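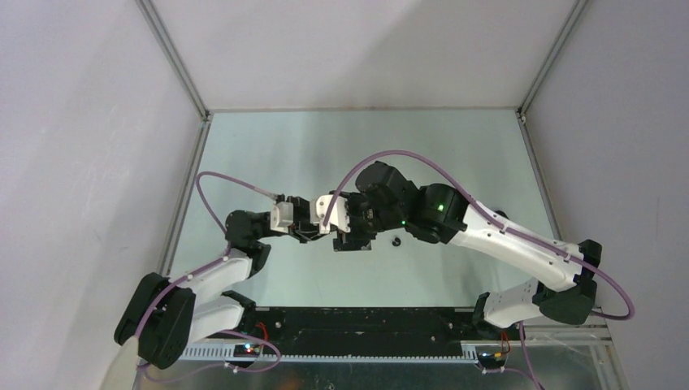 Two robot arms over a pale blue-gray table.

Subject: Re: [kozma-readers] Which edition has the missing chapter?
From: Tae-yang Oh
Date: July 2022

Dear Lena and all,

I will try to answer below your text, and I ask for patience with my English.

> I finished the first Kozma omnibus from Ustier and I am confused.
> At the end of chapter 9 the captain is on the ferry with her arm
> broken. At the start of chapter 10 she is in the lighthouse and the
> arm is fine. Did I miss an issue? A friend told me there was one
> more chapter in the magazine.

Your friend is right. When Kozma was printed in the Flalen magazine, there was a chapter of 23 pages between these two. The readers call it "the winter chapter". The captain stays with the family of the ferryman until her arm is healed, and almost nothing else happens in it. Ustier left it out of the omnibus. I have read two explanations for this, one that the original pages were lost and one that the editor found it too slow, and I cannot tell you which of them is correct.

> Is it in the Fidero edition? The shop here wants a lot of money for
> it and I don't want to buy the same book twice.

It is in the Fidero edition, volume 3, but please look carefully at the copy before you pay. Fidero made two printings. In the first one the chapter is complete. In the second one the four pages with the dream of the ferryman are missing, and the page numbers were changed, so you do not notice a gap. The first printing has a green spine and the second has a gray spine. The colors inside are also better in the first one, in my opinion. The gray one makes all the night pages too dark, and you can hardly see the faces.

> Also, does the brother come back later? No spoilers please, just
> yes or no.

Yes.

I have both Fidero printings and also the magazine issues, except for the October issue, which I have been looking for since a long time. If somebody on the list has this issue and would sell it or scan only the letters page, please write to me directly. I believe a letter from the colorist was printed there, and I would like to compare it with the interview in the fan booklet (the one of which only 200 copies were made).

Lena, if you cannot find the green one for a fair price, I can lend you mine. You would only have to pay the postage.

Best regards,
Tae-yang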